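About Coller Pantry

Coller Pantry started in a church basement on Greenberg Street with 2 folding tables and a borrowed coffee urn. Now we serve 231 households a month, no paperwork, no questions. Groceries Tuesdays, 4 to 7 p.m. Walk-ins fine.

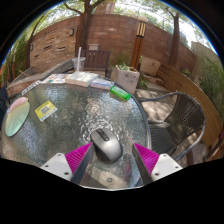
Gifty Boateng runs the kitchen, Emmett Wojcik does pickups – call him if you have a truck. Delivery for seniors in the 40 blocks north of the park, sign up by phone or at teh door. Spring coat swap is in April, date comming soon. Bring your own bags if you can.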